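Civonley Layoff Notices

Text of 800 plant closure and mass layoff notices, collected by the Suvstead project.

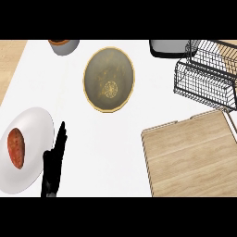

What is included

Each row is one notice. Fields are employer, industry, town, notice month, closing month, workers affected and reason given. Of the notices, 400 come from auto parts and rubber plants. The rest cover food, textiles and furniture.

Files

notices.csv: main table
text/: full notices, one per file
mok_codes.csv: industry codes used in the Mok scheme

Known gaps

Firms with fewer than 5 workers are left out. Severance terms are missing where the employer did not state them. The Brustik split has 4 folds, grouped by employer.

Updates

Last update: November. Send corrections through the issue tracker.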